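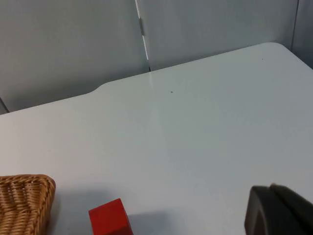
I got the diesel prices from two depots, Disdale and Preltby, and I'll admit I picked them mainly because they share a pipeline and keep tidy books. Each sale in the Prokopenko price file is for a 500-gallon load, so I never had to fuss over bulk discounts (a real relief!). 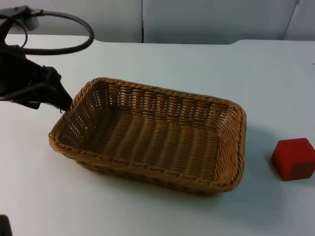
I then lined up every sale with that day's crude price. This left me with 260 matched trading days - plenty for the simple lag model I had in mind, though I dropped 73 more where one depot was closed.
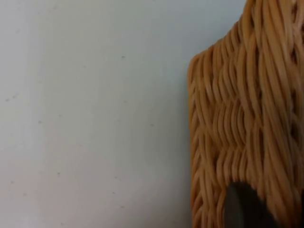
### 3.2 Spotting a step

Crude slides around all day, but depot prices tend to sit still and then move. I wanted a test that could tell a slow drift from a sudden change in level, so I used the Bastitz break test.
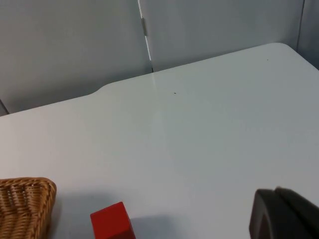 The Disdale prices gave me the clearest break, in August. The test looks for a shift in level between two calmer stretches. If you like shapes better than equations, look at the back edge of the white table in Figure 2, where the left section sits a little lower than the one to its right, with a soft curve between them. Preltby was messier, and I fitted it twice before I trusted the date.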